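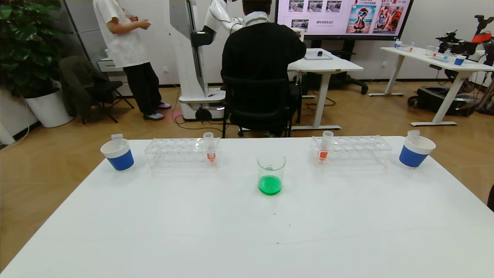
Green in the beaker, orange in the tubes

Leaflet season at the kitchen table

I've stood for the Gudport ward twice now (lost once, scraped in once by 138 votes!) and both campaigns were run from my kitchen. Before you ask, I won't be telling you what to put on your leaflets. These are just the household bits I wish I'd worked out sooner, mostly to do with paper, stakes and a lot of tea.

Folding without wrecking your hands

Use the back of a dessert spoon to press the crease. I did my first lot with a thumbnail and couldn't open a jar for days. Fold in piles of five, tap the edges square on the worktop, then run the spoon down the whole pile in one go. If the paper is glossy, put a sheet of baking parchment between spoon and leaflet or you'll get silvery streaks right across the candidate's forehead.

Keep drinks on the windowsill. I lost a whole street's worth to a mug of Ribena, and blackcurrant doesn't blot out of uncoated paper, whatever you dab on it.
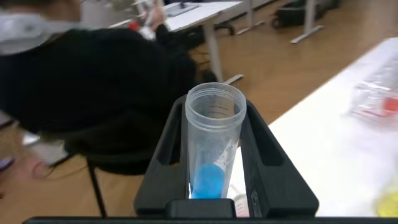
Blue liquid in an open tube, with a black holder round it

Sorting by street

Old shoeboxes are fine but shallow baking trays are better, and you can slide them back into the oven rack overnight so the cat can't get at them. Do tape a note over the oven knob. Label each tray with masking tape, odds at the left and evens at the right, and pop the flats with door codes in a freezer bag of their own. Elastic bands dry out and snap if they live near the boiler, so I've gone over to strips cut from old tights – they grip beautifully and don't dent the corners. 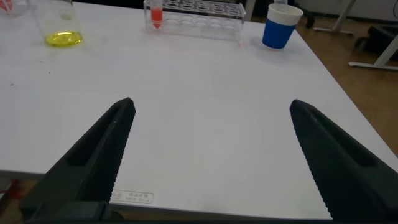
Hefin Kemeys wrote in to disagree with me about odds and evens. He does his in walking order, crossing the road and all, because half the lanes out at Ernen are numbered by somebody with a sense of humour. Fair enough, and for a village I'd do the same. He also carries a wooden spatula to push leaflets through those stiff brush letterboxes, which saves your fingertips from the dogs. I've pinched that one. 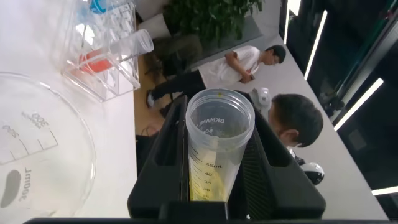 Garden stakes and boards

Soak the pointed ends in a bucket of wood preservative overnight, out in the shed with the door open, and let them dry properly before you knock them in. Use a rubber mallet, with a scrap of carpet over the top of the stake if all you've got is a claw hammer. Staples rust and leave brown tears down the board, so I use 4 roofing nails with a washer on each.

Afterwards, wipe the boards with warm soapy water, dry them and store them flat under a bed. Mine have been there since August and they're still perfectly straight. Take the stakes out first, obviously, and stand them in a dustbin, points down.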